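# The Bed Is the Hard Part

My mother made her bed every morning before the coffee was done, and I doubt it ever took her two minutes. She talked the whole time, too, mostly about the neighbors. I have been thinking about those mornings since October, when my friend Hajar Metwally asked me over supper whether I'd let a machine clean my house, and I said yes so fast that she laughed at me.

I would, too! I am 69 years old and I have two bad knees, and I'd gladly hand over the vacuuming, the windows and everything that lives under the sink. But I've also spent thirty-odd years working in and around the laundry trade, the last stretch of it at Baptista, out on the Ridstead road, where we put through 3,000 pounds of linen on a busy day, and that kind of life gives you opinions about cloth.

We have machines that do wonderful things with a sheet. You feed in two corners and it comes out the far end ironed and folded square, faster than you can turn around. What we have never had is a machine that finds those two corners in a heap. Six women do that, on a shift that starts at 6, and Celeste Gouveia, who trained most of them, can do it with her eyes on the clock and her mind on her lunch. Salesmen have come through promising to change this for as long as I've been there. One fellow from Clernside left us a very nice calendar.

So when people tell me the home robot is just about ready, I ask them about the bedroom. A factory part is the same shape on Monday as it was on Friday. A blanket is a new shape every time somebody gets up in the night, and then there are all the things that end up on top of it. Kids leave toys, grown men leave wallets and socks, and the cat leaves whatever the cat leaves. Before you can pull a blanket straight you have to decide what each thing is, how to pick it up, and where on earth it goes. 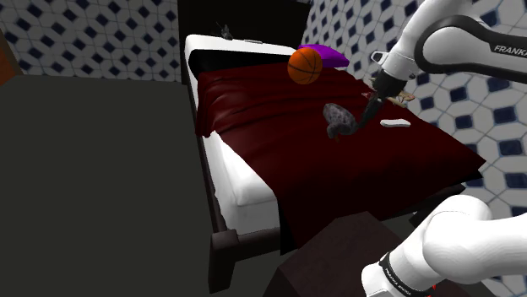

I do think practice will help, and I'm glad a good deal of it can be done on a computer, where a robot arm can drop something all day long and no one has to buy a new lamp. My worry is the cloth. A ball is a ball, more or less, but the drag of a heavy blanket over the side of a mattress is something your hands learn slowly, and I'd want to see it done in a real bedroom in Biltside, with the window open and somebody's slippers in the way.

If it takes five minutes and leaves the corners crooked, I'll still be impressed, and I'll probably fix the corners myself. Hajar says that defeats the purpose. She may be right – but she has never let anyone else load her dishwasher, either.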